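We use cookies to remember your preferences and measure traffic. Accept all | Manage settings

Flikov Block Puzzle Set, four months in

I bought this in July because Tronilell had knocked it down to $40 and I had a long weekend with two guests under ten. The guests have gone home. The puzzle set is still on my table, and the only person playing with it pays the mortgage.

The idea is as old as toys get. You have a block with recesses in it and a pile of little pieces, and the pieces go in the recesses. Flikov stretches this out to 202 challenge cards, starting at "put it in the hole" and ending somewhere near tax law. I'm stuck on card 61 and have been for three weeks.

The good part first. The fit is excellent. Pieces drop in with a soft click and stay put when you bump the table, which I do a lot, usually on card 61. The colors are cheerful without being the kind that make your eyes ache, and the paint has held up to a dog who took one piece on a tour of the yard.

The pieces are small, though. If you have big hands you'll spend some of your evening chasing one toward the baseboard. It needs a hard, flat surface with something around it, and a pale tabletop helps, at least until you drop a beige one. I lost a beige one for nine days. It was on the table.

The instructions come from a firm called Du Plessis, who apparently charge by the word. The booklet covers storage for 2 pages and the rules for half of one. The storage in question is a drawstring bag that doesn't close.

I've also tried the Grirkska version, which has 228 cards and costs more. Its pieces are chunkier and easier to hold, but they rattle in the recesses, and a puzzle that rattles makes me feel I've solved it wrong even when I haven't. I gave it to my sister.

So, four stars for the Flikov. I'd buy it again at the sale price. At full price I'd want a bag that closes.

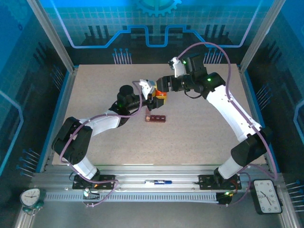

Marguerite: Try card 61 with the short piece first, then tell me if you still want to throw it. And put the bag inside a sandwich bag, mine has lived that way for a year.

Related reviews
Grirkska Stacking Rings
Tronilell Folding Card Table
Five Wooden Puzzles Under $30
Flikov Marble Maze, Second Edition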